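Stilero 볼텍스 믹서 Ollorer

홈 > 실험실 장비 > 교반·혼합 > 볼텍스 믹서

제조사: Stilero
국내 공급: Breathnach
제품 구분: 탁상형 볼텍스 믹서, 아날로그 속도 조절
페이지 수정일: 2024년 4월 19일

제품 개요

Ollorer는 시험관, 원심분리관, 소형 바이알에 담긴 시료를 짧은 시간에 섞는 탁상형 볼텍스 믹서입니다. 침전물 재현탁, 유기층과 수층의 추출 혼합, 표준용액 희석, 분말 시료의 용해 전처리에 주로 사용합니다. 기존 모델의 본체 구조는 그대로 두고 모터와 진동 흡수 발을 변경했습니다. 컵 헤드와 플랫폼은 기존 모델과 호환됩니다.

작동 방식은 터치와 연속 두 가지입니다. 터치 모드에서는 컵 헤드를 관 바닥으로 누르는 동안에만 회전하고, 연속 모드에서는 전면 스위치를 내릴 때까지 계속 회전합니다. 모드 전환은 전면 왼쪽의 3단 스위치로 합니다. 가운데가 정지 위치입니다.

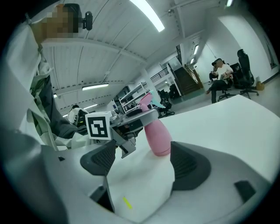
손에 든 그리퍼와 분홍색 병

속도 조절

속도 범위는 800~3100 rpm이며 전면 다이얼로 조절합니다. 다이얼 눈금은 상대값으로, 회전수를 직접 표시하지 않습니다. 회전수를 기록해야 하는 시험법이라면 디지털 표시부가 있는 Ollorer D를 선택하십시오. 두 모델의 모터와 궤도 직경은 같습니다.

점도가 높은 시료는 낮은 속도에서 소용돌이가 관 바닥까지 내려가지 않을 수 있습니다. 이때는 다이얼을 조금씩 올려 소용돌이가 바닥에 닿는 지점을 찾아 사용합니다. 글리세롤이 많이 들어간 완충액, 폴리머 용액 등이 여기에 해당합니다. 관을 절반 이상 채우면 혼합 효율이 눈에 띄게 떨어지므로 충전량은 관 용량의 3분의 1 정도를 권장합니다.

제품 사양

속도 범위: 800~3100 rpm
운동 방식: 수평 원형 궤도
작동 모드: 터치 / 정지 / 연속
최대 적재 중량: 1000 g(플랫폼 및 어댑터 포함)
모터: 브러시리스 직류 모터
본체 재질: 분체도장 다이캐스트
바닥: 실리콘 흡착 발 네 개
전원: 외장 어댑터, 국내 규격 플러그 포함
사용 장소: 실내, 결로가 없는 환경

기본 구성품

본체 한 대
컵 헤드(표준형) 한 개
전원 어댑터 한 개
국문 사용 설명서 한 부

플랫폼과 폼 어댑터는 포함되어 있지 않습니다. 아래 별매품 항목을 확인하십시오.

별매품

원형 플랫폼: 평평한 바닥의 용기나 손바닥으로 눌러 쓰는 용기에 사용합니다. 미끄럼 방지 고무 매트가 부착되어 있습니다.

마이크로튜브 폼 어댑터: 마이크로튜브를 최대 20개까지 꽂을 수 있습니다. 원형 플랫폼에 끼워 사용하며 단독으로는 장착되지 않습니다. 튜브를 일부만 꽂을 때는 대칭이 되도록 배치합니다.

플레이트 클램프: 마이크로플레이트 한 장을 고정합니다. 클램프를 장착한 상태에서는 다이얼을 중간 눈금 이하로 사용하십시오. 덮개 필름이 밀착되지 않으면 인접한 웰로 시료가 튈 수 있습니다.

교체용 컵 헤드: 천연고무형과 실리콘형이 있습니다. 유기용매를 자주 다루는 실험실에서는 실리콘형의 교체 주기가 더 긴 편이지만, 염소계 용매가 묻은 채로 두면 어느 쪽이든 팽윤됩니다.

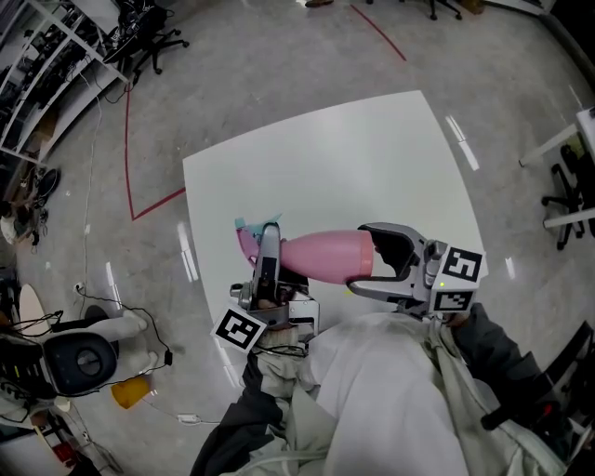
흰색 테이블 위에서 양쪽 그리퍼로 잡은 분홍색 플라스틱 병

설치

진동이 전달되어도 문제가 없는 평평한 작업대에 놓습니다. 분석저울이나 현미경과 같은 작업대를 쓰지 마십시오. 흡착 발이 닿는 면은 에탄올로 닦고 완전히 말린 다음 본체를 눌러 고정합니다. 타공 작업대나 요철이 있는 에폭시 상판에서는 흡착이 되지 않으므로 별도의 평판을 깔아야 합니다.

흄 후드 안에서 사용할 수 있으나 방폭 제품은 아닙니다. 인화성 증기가 발생하는 조건에서는 사용할 수 없습니다.

헤드 교체 방법

1. 스위치를 가운데에 두고 전원 어댑터를 뽑습니다.
2. 장착된 헤드를 수직으로 당겨 분리합니다. 비틀어 빼면 축의 고정 핀이 휠 수 있습니다.
3. 축 주변의 이물질을 마른 천으로 닦습니다.
4. 새 헤드의 홈을 고정 핀에 맞추고 딸깍 소리가 날 때까지 누릅니다.
5. 다이얼을 최저로 돌린 뒤 전원을 연결하고 흔들림이 없는지 확인합니다.

청소와 보관

본체는 중성세제를 묻혀 꼭 짠 천으로 닦습니다. 아세톤과 톨루엔은 전면 라벨의 인쇄를 지우므로 쓰지 마십시오. 시료가 컵 헤드 안쪽으로 흘러 들어갔을 때는 바로 전원을 끄고 헤드를 분리합니다. 헤드는 물로 세척해도 되지만 고압멸균기에는 넣을 수 없습니다. 장기간 사용하지 않을 경우 흡착 발에 눌린 자국이 남지 않도록 옆으로 눕히지 말고 세워서 보관하며, 헤드는 빼 둡니다.

자주 발생하는 증상

터치 모드에서 회전하지 않음: 스위치가 가운데에 있지 않은지 확인합니다. 관을 비스듬히 대면 접점이 눌리지 않을 수 있습니다.

본체가 움직임: 흡착 발과 작업대 표면을 닦습니다. 발이 딱딱해졌거나 갈라졌다면 교체 대상입니다. 발은 네 개 한 세트로만 공급됩니다.

소음이 커짐: 헤드가 끝까지 끼워지지 않았거나 플랫폼 나사가 풀린 경우가 많습니다. 다시 조인 후에도 소음이 계속되면 사용을 멈추고 서비스 센터에 접수하십시오.

주문 안내

주문 코드는 표준형 ST-OLR, 디지털 표시형 ST-OLR-D입니다. 별매품은 본체와 함께 주문하면 같은 상자로 출고됩니다. 재고가 있는 품목은 주문 확인 다음 영업일에 출고하고, 플레이트 클램프는 주문 제작품이라 납기를 따로 안내합니다. 12월에는 재고 실사로 출고가 며칠 늦어질 수 있습니다.

견적서, 거래명세서, 시험성적서가 필요한 기관은 주문서의 비고란에 적어 주십시오. 속도 점검 성적서는 디지털 표시형에 한해 유상으로 발급합니다.

보증 및 수리

모터와 전원 어댑터는 구입일로부터 2년간 무상 보증합니다. 컵 헤드, 폼 어댑터, 흡착 발은 소모품으로 보증 대상이 아닙니다. 수리는 Turkent 서비스 센터에서 담당합니다. 입고 전에 제품을 제염하고 동봉된 제염 확인서에 사용 시료의 종류를 기재해야 하며, 확인서가 없는 제품은 개봉하지 않고 반송합니다. 왕복 운송비는 보증 기간 안이라면 Breathnach가 부담합니다.

관련 제품

Ollorer D 디지털 볼텍스 믹서
Ollorer 원형 플랫폼
마이크로튜브 폼 어댑터
교체용 컵 헤드(천연고무 / 실리콘)
실리콘 흡착 발 세트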